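Can Machines Take On the Chores Yet? A Progress Note from the Waltelero Program

Desk tidying remains the first task in the Waltelero trial series

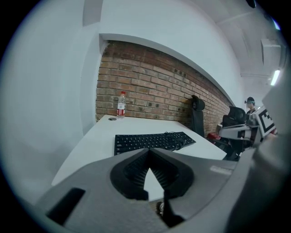

A soft-fingered hand-held gripper at a white desk with a keyboard and a water bottle.

The Waltelero program has completed its first round of trials on everyday chores in offices, kitchens and small workshops. The program is led by Grażyna Sikora and carried out jointly with Orkix, which supplies the arms, and Divia, which maintains the control software. Member firms have asked when such equipment might be ready for ordinary use. The findings to date support a cautious answer.

The round covered 16 chores, divided evenly between household and shop-floor work. Each was attempted under supervision, first with the objects in fixed positions and then with the objects moved between attempts. A chore was counted as passed only if it was finished without a person stepping in. With fixed positions, the overall pass rate was 61 percent. Once objects were moved, 4 of the chores continued to meet the program's standard. These were placing bottles upright in a crate, wiping a flat surface, sorting large fasteners by size and stacking empty trays.

Desk tidying did not meet the standard. The task is to move a keyboard to the back of the desk, set its cable out of the way and carry a bottle to a shelf. Bottles were handled well in most attempts. Keyboards were harder, as a flat object offers little for two fingers to hold, and cables were the most frequent cause of failure. A cable changes shape whenever it is touched, and the system often lost track of the end it had been told to pick up.

"A person clears a desk in under a minute and gives it no thought," said Bartosz Wieczorek, who oversees testing. "We are still working on the part of the job that people would not even mention."

Soft fingers performed better than rigid ones on smooth plastic and on thin-walled containers. They were less satisfactory with small metal parts, and the shop-floor group will continue to use rigid fingers for that work. Beca Gronow has prepared a comparison of the two types, which member firms may request from the program office.

Cost was outside the scope of this round. Members considering a purchase are advised to treat current systems as suitable for single, repeated tasks at a fixed station. General tidying, laundry and dish handling should not be planned for at this stage.

The second round will begin in January and will repeat all 16 chores with revised software. Folding of towels and work aprons will be reported separately. Firms wishing to propose a shop-floor task should write to Henryk Jasińska with a short account of the work, the parts involved and the time it normally takes an employee. Visits to the test rooms may be arranged through Roman Śliwiński. Visitors are asked to arrive by 9:30 a.m. and to wear closed shoes.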